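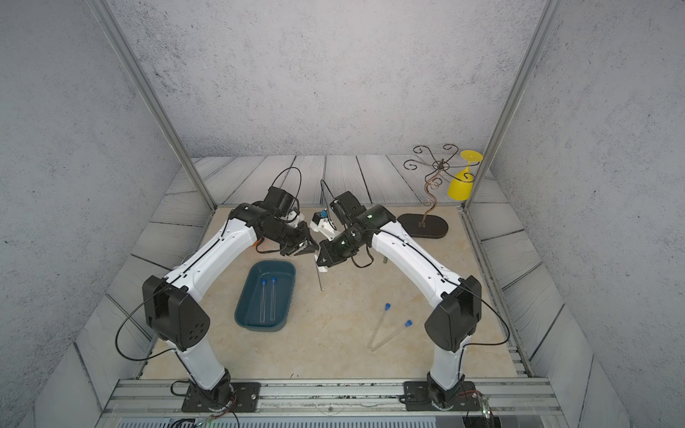 People who find out what I work on ask when they can buy one that empties the dishwasher. I have been giving a vague answer for years, so I spent part of August writing down a longer one.

The short version is that two arms on a bench can now do a useful set of small jobs, slowly, if the bench is prepared for them. A kitchen is a bench nobody prepared.

## Where the time goes

Take capped test tubes. A person tidying them picks one up, turns it in the fingers until the cap is where it should be, and puts it down. The turning takes no thought. A parallel gripper has two flat surfaces that open and close. It can't roll a tube between its fingers in the way we do, so reorienting means a second arm, or putting the tube down and grasping it again at a different angle.

Clear tubes make this worse. Depth cameras return bad data on transparent plastic and glass: the infrared pattern passes through or reflects off somewhere else, and the point cloud shows a hole or the tabletop. A colored cap helps a great deal. You can find the cap, fit a line to the faint edges of the body, and get a pose good enough to grasp. Remove the cap and the same software has very little to hold on to.

Loose tubes also roll. A fingertip that touches down a couple of millimeters off center will push the tube away before it closes, and the plan is stale from that point on. A tray with a rim limits how far things can go. A rack is better still, but then somebody has to load the rack.

## A small trial

Craig Rennie and I ran a tube-sorting job at Quintana last month, on our own bench, with a planner we call Clurkerer. We did 105 attempts at moving a tube from the table to a rack. The planner gave up or dropped the tube on 14 of them. Median time for a successful move was 30 seconds. Iman Abdel Rahman, who does this by hand in the wet lab, takes 2 seconds and talks while doing it.

Most of the failures were regrasp errors. Three or four were cables: a loop of wrist cable caught on the opposite arm and the controller stopped on a force limit. I have since rerouted them, which fixed that and made the wrist harder to service.

## Back to the dishwasher

Stemware has the tube problems plus an awkward shape. The bowl is wide, the stem is thin, and the foot is the part you need to slide onto a hanger. Grip at the stem and any error in angle is magnified at the rim. Plastic forgives this. Glass doesn't, and force sensing at the wrist is too coarse to feel a rim touching before it chips.

On the shop floor I would say yes today for sorting and loading, provided the parts are known and the cell is closed off. Anderson Batista disagrees and thinks a bowl feeder and a cheap pusher will beat two arms on cost for any part made in volume. For high volume he is right. My case is the bench where the job changes every week.

For the home, no. Laundry is further away than dishes, and dishes are not close. Next I want to repeat the trial with the caps off and a light behind the table.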